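Ticket 705
Product: Skulier cord hub, black, with yellow cord
Category: Storage / tangling
Location: Lukcombe workroom
Status: Resolved, monitoring
Opened: August

Summary

Yellow cord comes off the hub in loose loops when the hub is moved to its basket. The loops overlap on the tabletop, catch on the blades and on the basket rim, and have to be separated by hand before the next use. Problem occurs on most put-aways. Cord is not broken.

Setup

Hub: black, cylindrical in the middle, with narrow pointed blades spreading in different directions. Bought through Shukla.
Cord: yellow, 84 inches by our tape, fixed to the hub at one end, free at the other.
Basket: white plastic, shallow, rectangular, rounded corners, slotted bottom and perforated sides. Not part of the Skulier set. It was already in the room.
Surface: dark gray tabletop with a stone-like mottle.

The hub and cord are meant to go into the basket together at the end of each session. The basket then goes on a shelf. The instruction sheet says to "gather the cord and store with the hub" and gives no order for doing this.

Log entry 1, 9:10 a.m.

Reproduced the fault. Wound the cord on the middle of the hub by hand, placed the hub on the table, picked it up by the middle, and moved it toward the basket. The outer turns slid off over the blades before the hub reached the basket. Remaining turns loosened a few seconds later.

Repeated with the cord wound tighter. The turns held longer but came off together when they did let go, and two of them closed around a blade. Clearing that took longer than clearing the loose version. Tight winding is not recommended.

Log entry 2, 9:45 a.m.

Checked the cord for damage. Ran the full length between finger and thumb. No cuts, no knots, no fraying at the free end. It does keep a bend where it has been folded over a blade, and the bends line up with the places where it tends to cross itself. Laid it out straight and left it during the next check to see if the bends would relax. 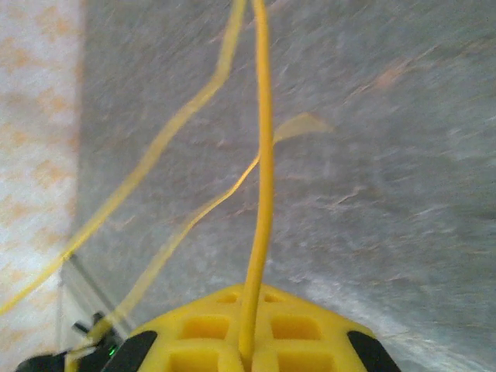

The bends nearest the free end relaxed. The ones close to the hub did not, or not enough to matter. With the hub held up and the cord left to hang, the cord turns in one direction and then settles, so there is twist in it as well as bend. The twist was probably added by winding, as each turn around the hub puts some in and pulling the cord off over the end of the hub does not take it out again.

Let the twist run out by hanging the hub free. Laid the cord down again. Fewer crossings than before.

Log entry 3, 10:30 a.m.

Looked at the basket as a possible cause. The slots in the bottom are small and the cord does not pass through them with its own weight. Pressed the free end at a slot with a fingertip and it went in, then had to be backed out. This could explain the tangles found after the basket has been carried, but it does not explain loops forming on the table. Treating it as a second, smaller issue.

The rim is thick and smooth. Cord slides over it without trouble when pulled at a low angle. When the hub goes in first, the cord is dragged up the outside wall and over the rim last, and any loop left on the table closes up against the wall. That matches what the evening group reported.

Log entry 4, 11:15 a.m.

Tested two orders of loading, 12 trials each, unwound cord in both.

Order A, hub first, cord after: 9 tangles.
Order B, free end first, cord fed in over the near rim, hub last: 2 tangles.

Both tangles in order B came from letting go of the hub early so that it rolled onto the cord. A blade then sat across a loop and pulled it when the hub was lifted out. Setting the hub down at one end of the basket, clear of the coil, avoids this -- there is enough room if the coil is kept to the other half.

Also tried a paper liner over the slots. It shifted each time the basket was tilted. Removed it.

Question sent to supplier

Is there a recommended way of winding the cord on the hub for storage, or should it be stored off the hub? Also, is the permanent bend near the hub considered wear? Happy to send the cord back if it is.

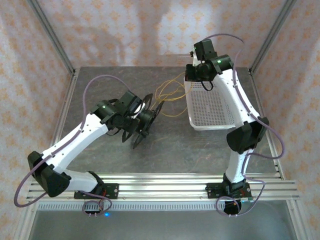
Reply from Bridusetti Support, 1:20 p.m.: Please do not wind the cord on the hub for storage. The blades are not made to retain it, and the tips will hold a fold in the cord if it is left that way. Lay it beside the hub in wide coils, alternating the direction of each coil so that twist does not build up. A bend close to the hub is normal and is not covered as wear unless the surface is cracked. If it bothers you, warm water and a night laid out straight will usually take it out. Any open basket is fine, though we suggest a solid bottom.

Log entry 5, 2:05 p.m.

Tried alternating coils with order B. No tangles in six trials. The coils take up more of the basket than a plain pile does, so the hub has to go in square to the short side or it will not sit flat.

No cracks found near the hub. Return not needed. Warm water not tried yet.

Resolution

Do not wind the cord on the hub.
Hang the hub and let the cord stop turning.
Feed the free end into the basket first, in wide coils, alternating direction.
Place the hub last, at the opposite end from the coils.
Do not lift the hub out without checking for cord under the blades.

Open items

Basket with a solid bottom. Shukla lists one in a similar size at 100 per carton and no smaller quantity, so it will not be ordered for this alone. Will ask whether Lukcombe has a spare tray in the supply closet.

Instruction sheet on the shelf still has the old wording. New wording drafted, needs printing.

Next check at the end of the month. Reopen under the same number if the loops come back.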